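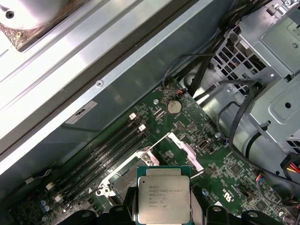 4.2 Preparing the Workstation for First Use

Read this section in full before connecting power to the Paewai workstation. Installation of the Plakadeo scheduling software is covered in Section 5.

1. Place the workstation on a level surface, with clear space behind the rear vents.

2. Fit the side cover and tighten the 3 retaining screws by hand.

3. Connect the display, keyboard and network cable.

4. Connect the power cord and set the rear switch to the on position.

5. Wait 20 seconds, then press the front power button. The first start may take up to 300 seconds — do not switch off the unit during this period.

6. Sign in with the temporary password supplied by your site administrator and choose a new one when prompted.

Caution: Disconnect the power cord and wait 60 seconds before removing the side cover for any reason.

Note: Daily backups are not active until a storage location has been selected. See Section 4.3.

Requests for additional user accounts should be addressed to Hertta Nieminen, Site Systems Office.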